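From: Abundio Bañuelos
To: home-robot-practice list
Subject: Re: Draft clause on simulated room testing

Azucena Cortés wrote:
> The Rumstead draft asks for 400 simulated runs per floor plan before
> a machine goes into a real home. Edance has already done 1,576 and
> would like them to count. Can we agree the wording this month?

I can't agree it yet. A run count tells me how long somebody left a computer switched on. It says very little about whether the rooms were any good, and the draft has one line on the rooms against 20 on how to file the results.

I'd sooner see 66 runs in rooms picked to cause trouble — narrow gaps, poor light, doors left at awkward angles — than all of Edance's put together. Has anyone at Ayala compared a simulated room with the flat it was meant to stand for? I asked in December and got a brochure.
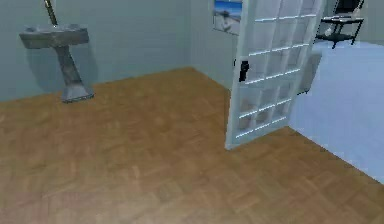
Doors and floor changes are where I think the clause is weakest. "Representative obstacles" could mean anything, and a supplier will read it in the cheapest way. Take the glazed door standing open between the wood floor and the pale blue one: does the test say how a machine should treat the panes, or the swing of the door, or the line where one floor meets the other? It doesn't. The wood floor there is bare too, and I have never been in a home like that.

Please hold the wording until Laltville has sent its comments.

Abundio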